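Sânziana Husar
2020-09-28

1/ I pack shape sets for Trurel. For 11 years the job has been: look at shapes, pick up shapes, put shapes somewhere else. As of this September I share it with an arm, and my title is now "cell lead." The cell is a table.

2/ The arm's entire curriculum so far is a red cube, a red cylinder and a green ball. I've trained people with a longer syllabus and a shorter attention span, so I'm trying to keep an open mind.

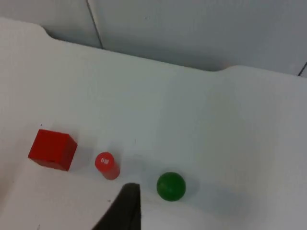 3/ Things I now know about at work: lighting, table marks, the word "grasp" as a noun. Things I used to know about at work: who was seeing whom in receiving. Receiving is on the far side of the building and the arm has no gossip at all.

4/ Management told us nothing would change except the repetitive part. The repetitive part was where I did my thinking. I planned a whole kitchen remodel in there. Now I stand and watch for mistakes, and you can't pick out tile while you're watching for mistakes. I've tried. I missed one.

5/ We use a wicker basket as the drop point. The integrator, Vaher, quoted us for a proper bin with a proper part number, and Vaida Eglītis from our maintenance crew brought in a basket. The cube goes in, then the other two. 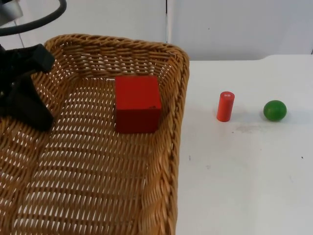 Vaida got a thank-you email for the basket. It had the word "agile" in it twice. She has asked me not to call her agile on the floor, so of course it's on the whiteboard.

6/ What did change, for the record. My wrists don't hurt at night. I didn't expect that and I'm a little annoyed by how much I like it. I'm also more tired at the end of a shift than when I did the lifting, and I have no bruises to show for it.

7/ There were 3 of us on this table last year. One moved to Zalow for the better parking, one went to days in shipping, and neither was "replaced." They just weren't replaced. Read that sentence again, it took me a while too.

8/ New skill: estimating, by eye, how far a finger is from a block, and deciding whether to hit the button. I've hit it for nothing plenty of times. Every false alarm goes in a log, with my initials next to it. The arm doesn't have initials. 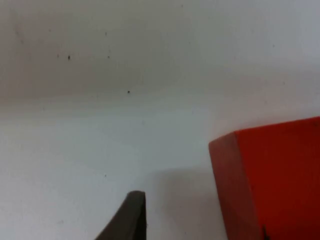 9/ We had a visit from the Wekton people, who make the software. Nice folks. They asked what I'd want the system to do better. I said I'd want it to pay into the coffee fund. They wrote that down.

10/ Target for the end of the pilot is 200 clean picks in a row. When I started, my target was "keep up." I'd like somebody to test me on the 200 sometime, with a stopwatch and a fresh cup of coffee. I'd also like to be asked before they pick the number.
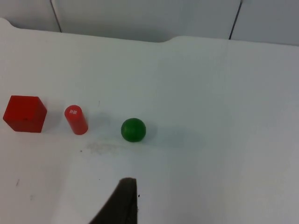 11/ Anyway, break's over. I have to go lead my cell.

Comments (3)

mottle_ann: "They just weren't replaced" is exactly how they did it at our place. Mail room, four desks, one ficus left.

DockDoor2: does the cell lead get cell lead money

Sânziana Husar: @DockDoor2 the cell lead got a lanyard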